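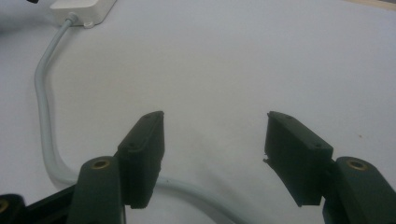

**Worktops and Tables Group – minutes, April 30, 2026**

Present: Jade Haworth (chair), Declan Garside, Orysia Horobets (minutes)
Apologies: Pauline Wainwright

**1. Previous minutes**
Agreed, with one correction: the Golto quotation was for tops only, legs excluded.

**2. White table, room 3**
DG reported that the top is sound and level. Smudges remain on the white surface after the weekly clean. Cream cleaner is not to be used on it; damp cloth and mild soap only. OH to put a card in the cupboard.

JH asked whether the top should be replaced. DG did not see a case for it this year. Left in service – to be looked at again in August.

**3. Replacement tops, other rooms**
Two prices received:

- Bavitz: 599 per top, fitted
- Golto: 400 per top, delivery and fitting extra

Golto has not confirmed the fitting charge. No decision. DG to ask for a full price in writing, and for a sample in matt white from each firm.

**4. Budget**
1313 remains on the furniture line. JH noted that this covers up to two Bavitz tops and no further work.

**5. Storage**
Boxes are still being left under the tables in the Moffat room. PW to speak to the evening group.

**6. Any other business**
Beryl Furnival has asked for a lower table by the window. Carried forward.

**Actions**
OH – cleaning card
DG – Golto price, samples
PW – boxes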